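# Reading the Crowded Shelf

*How a small software group at Steltar rebuilt the way its grippers see, plan and wait*

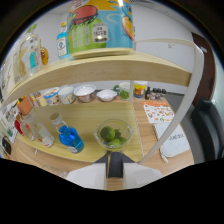

## A problem of order

The three limes in the glass bowl present little difficulty to a person. For the planning software written at Steltar, they occupied most of a spring. The fruit share one small space, the bowl is clear, and a second shelf board runs above it. A planner that treats each of these facts separately will produce a path that is correct in every part and cannot be carried out.

Abena Nutsugah, who leads the perception group, describes the earlier system as a chain of confident guesses. One module found the objects, a second chose a grasp, and a third worked out how the arm should travel. Each passed a single answer to the next. When the first module misplaced the rim of a bowl, the last had no means of knowing that the rim had ever been in doubt.

"We had three good programs that did not speak to one another," Mrs Nutsugah said. "The errors were small when they were made and large when they arrived."

The replacement, known within the company as Markeo, was begun in May of the following year. It keeps several readings of a shelf alive at once and allows the planner to ask which of them matters to the task in hand. If two readings disagree about a bottle at the far end of the board, and the arm has no business there, the disagreement is left unresolved and no computing time is spent on it.

## Glass, and what lies behind it

Clear objects remain the hardest part of the work. Depth estimates tend to pass through a jar and settle on whatever stands behind it, so that the software reports open space where there is a solid wall. The wide-angle lens adds a further complication, as straight boards are recorded as arcs and the bottles near the rim of the view lean outwards.

The group's first response was to flatten every picture before analysis. Theophilus Tetteh, who maintains the calibration code, found that this discarded detail at the edges and stretched what was left. Markeo now works on the curved picture directly and corrects only the positions it intends to use. The change removed 1606 lines of code from the repository, a figure Mr Tetteh gives with evident satisfaction.

For glass, the group trains on recordings made by hand. An operator carries a gripper tool through a household task while its camera records the approach, and the path of the hand becomes the example from which the software learns. The present collection holds 557 such recordings of shelves and tabletops. A further 288 were set aside after review, chiefly for faults in the timing between the camera and the finger position.

Nkrumah Quartey, who conducted that review, regards the timing faults as more serious than poor lighting or blur. A delay of 20 milliseconds is enough to teach the controller that the finger should begin to close before it has reached the object. His checking tool, Brustitz, compares the two streams and refuses any recording in which they drift apart. It was written for internal use in a single week and is now run before every training job.

## The value of a pause

The control layer received attention last. Under the old arrangement a path, once approved, was followed to its end. Under the new one the controller may stop short of contact and request a fresh reading. Operators disliked this at first. Dede Darko, who supervises the trial kitchens in the Agyeman building, received complaints that the arm appeared to hesitate, and she passed them on in full.

The group did not remove the pause. It shortened it, and published the reason for each stop on the operator's screen in a plain sentence such as "rim position uncertain". Complaints fell away within the month. Ms Darko has since asked for the same messages to be kept in a daily log - a request that was granted, although the log is longer than anyone would wish.

Kekeli Amoah, the most recent member of the group, is now at work on the question of order: which fruit to lift first when several rest against one another, and how far the remaining ones may roll. The current version chooses the object with the most open space around it. Mr Amoah would prefer that it also consider what the bowl will hold afterwards. His first draft of the new rule is under test, and the older one remains in service until those tests have been read.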